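Zerulmont Tidy Lists

A set of plain text files for working out whether a stored household item is worth the shelf it sits on. Maintained by Hiu-tung Man and Satish Kamath.

Status

Usable, with doubts. The version Eusebio Huanca passed along claimed to cover "every common household item." It had 200 rows, and 40 of them were kinds of jar lid. We threw out the repeats and kept the rest, which still leans heavily toward kitchens.

What is in the folder

items.txt has one item per line, with a size in inches and a guess at how often it gets used.
rooms.txt has the room names. "Den" and "study" are separate because two contributors would not agree.
scores.txt has a keep-or-toss score from 1 to 9.

About the scores

Treat them with suspicion. Ruwan Saha scored most of the list in August, and anything to do with camping got a suspiciously high number. A second pass by Hnat Nazarenko disagreed with the first on up to 48 items. We kept both columns. Averaging them would have made the file look more certain than it is.

The claim that a tidy closet saves you time each morning came with the old notes. We could find no source for it and took it out.

Known problems

Sizes were measured by hand and rounded, sometimes up, sometimes down.
Seasonal items are marked "rarely used," which makes a snow shovel look like junk.
The Clilavby column is blank for most rows. It was meant to record resale value, and we doubt it ever will.

Changes

Send corrections as a plain text file, one per line, with the old value first. Please don't send a new scoring system.

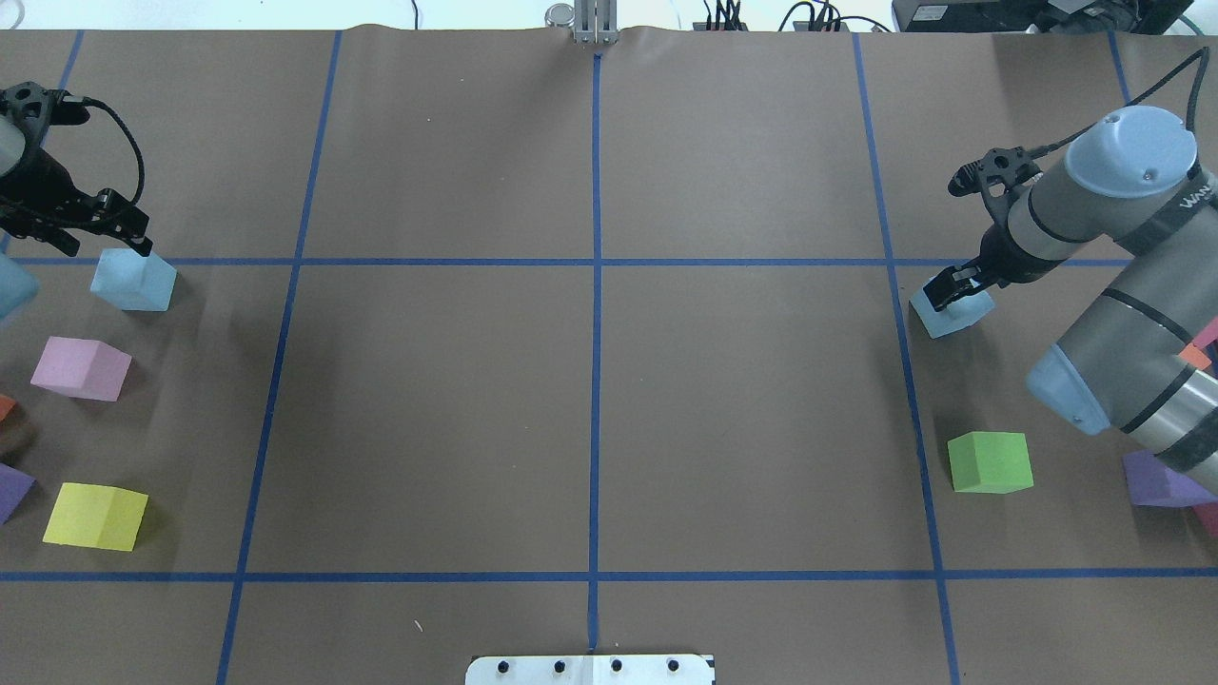 Corrections to sizes go in first, and arguments about scores wait until both columns have been checked again.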